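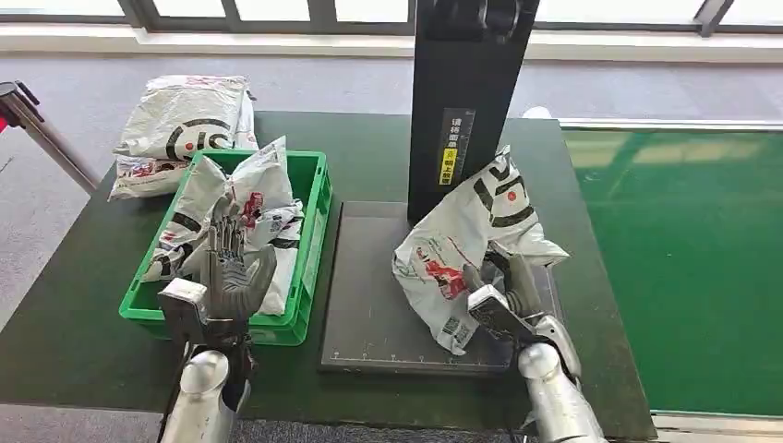

The two-armed parcel cell at the Melis demo floor, with a mailer held at the scanning column.

FOR IMMEDIATE RELEASE
Saturday, March 31, 2018

Titidura pauses parcel scanning software after double-scan fault

I run the parcel handling team at Titidura, and I'd like to tell our customers and partners what went wrong with our scanning cell this month, what we've done about it and what is still open. It's a bit longer than our usual releases. Sorry about that, but a few of you have asked for the details and I'd rather you got them from me!

The short version: during a long run in March, our two-armed cell logged parcels that it had already logged. Out of 1,583 parcels put through, 38 were recorded twice under different tracking entries. No one was hurt, and none of those parcels left our building, so no customer mail went astray.

The job itself is pretty simple to explain. The right hand holds a mailer at the scanning column, the software waits for a good read, and the parcel moves on. Soft plastic mailers are the hard part (anyone who has tried to scan a wrinkled bag at a store checkout knows the feeling). When a fold ran across the barcode, the scanner would sometimes give a partial read, and our Flomby software release was supposed to throw that read away and try again. On the bad run it kept the partial read as a new parcel, then took the good read as a second one. We found the mistake in the retry code we had changed two weeks earlier. It was our change and our miss.

There was a second problem, and this is the one that bothered me more. While we were looking through the logs, we saw that the right arm kept its grip for 69 seconds after an operator pressed the pause button on the screen. Pause should hold the arm where it is and then let go of the parcel on request. The request was stuck in line behind all those retries. The red emergency stop is on a separate circuit and worked every time we tested it, but a pause button that makes you wait over a minute is not okay with me, and we're treating it as a safety matter.

So we stopped all Flomby runs the same afternoon. Pause and release commands now skip the line, and a partial read can no longer open a new entry. We've since put 476 mailers through the corrected version, including plenty we crumpled on purpose – that was the fun part of the week – with no double entries. Vurerik, who supply our safety testing, are going over the pause fix now. The cell stays off customer work until they're done, and I don't have a date for that yet.

If you have a Titidura cell with Flomby on it, please leave it switched off until you get the update from us. You don't need to send any hardware back. Sites still on the older release don't have the new retry code, but they'll get the pause fix too.

Questions are welcome, grumpy ones included. Write to the parcel handling team at Titidura or stop by the Melis front desk and ask for us.

ENDS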